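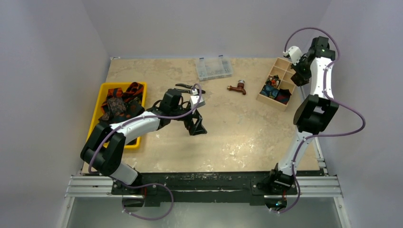 Both arms on the rail, with the yellow tray and the wooden box in place.

2 min read

The second arm went on in June and the bench at Anlow is now a proper two-arm setup. Both share the black rail at the front, which has picked up a few scuffs, resting on the aluminium frame.

Cables are the next job. The purple ones still hang in big loops, and the left one drops below the rail. I have ordered 2 clips per arm from Skemico - the 900 mm cable is longer than I need.

The target is to sort the fabric from the tray into the six-cell box. Left arm picks, right arm places.

Contact: Cliler workshop blog | Back to top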